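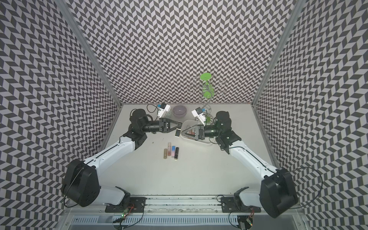

Cosmetics Packing and Sorting Assistant (Part-Time)

Itard Fulfillment, Lellow Building, Room 311

Itard Fulfillment prepares small cosmetic items for shipment to independent retailers. The company is seeking applicants for two part-time positions in its packing room. Work is performed seated or standing at a table and consists mainly of handling small, light products.

Duties

Sort incoming cosmetic items by product line and shade.
Check each item for scratches, loose caps and misprinted labels.
Pack approved items upright in divided trays and close the outer carton.
Record rejected items on the Bech return form.
Wipe down the table surface at the start and end of each shift.

Requirements

Applicants must be at least 18 years of age and legally authorized to work in the United States. Good close-up vision, with or without glasses, is required, as is the ability to tell similar shades apart. Applicants must be able to lift cartons weighing up to 10 pounds. Previous packing experience is welcome but not required. Persons with known allergies to fragrance or cosmetic powders should state this on the application.

Hours and Terms

Each position is for 12 hours per week, divided into morning shifts. The initial term runs through the end of June and may be extended by written agreement. Training in the Illeo labeling system is paid at the regular hourly rate. Gloves and aprons are supplied. Nail polish and hand jewelry may not be worn during packing.

How to Apply

Submit a completed application form and the names of 2 references to the front office of the Lellow Building. Forms are available at the same office. Applications must be received by 2/28/21. Incomplete applications will not be reviewed. Selected applicants will be invited to a short interview and a practical sorting exercise.

Itard Fulfillment is an equal opportunity employer.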